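**Rod tip or two-finger: bench notes from Sundbridge**

The November comparison of end-effectors on the Sundbridge bench has finished its first half. The question put by Jeanie Halliday was narrow: for rearranging small blocks on a flat surface, does a plain rod do enough of the work to justify leaving the Prendergast two-finger gripper off the arm?

Both tools were driven by the same Ollent controller, with the same speed cap and the same start poses. The rod completed 1612 of 2000 commanded pushes within tolerance. Most of the misses were rotation errors – the block reached its target but finished at the wrong heading. A further 269 were near-edge cases in which the planner declined the move, and these are logged as misses too.

Shape matters more than we had allowed for. A cube offers a flat face and tracks well if contact is near the centre. A cylinder rolls around the tip and needs frequent correction. Stars are the awkward ones, as the rod can settle between two points and hold the block nicely, or catch one point and spin it.

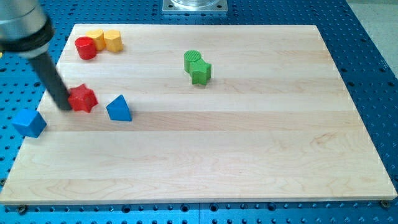 ### Setup

The work surface is a maple board bolted to the blue perforated table. The block set is mixed: stars, cylinders, hexagonal prisms, a cube and a triangular prism, in red, yellow, green and blue. Touching blocks are left in the layouts on purpose, as separating a pair is one of the scored tasks.

Tip height is set from the board surface at the start of each run. The maple moves a little with humidity, so the height check is repeated after lunch. Anyone borrowing the bench should do the same and write the offset in the log.

### Next

The two-finger runs use the same 19 layouts. The Ullell camera will be recalibrated first – its colour settings drifted late in the rod runs and the green blocks were being segmented poorly. Raw logs for the rod are on the shared drive. Please send corrections to Jeanie before the gripper is mounted.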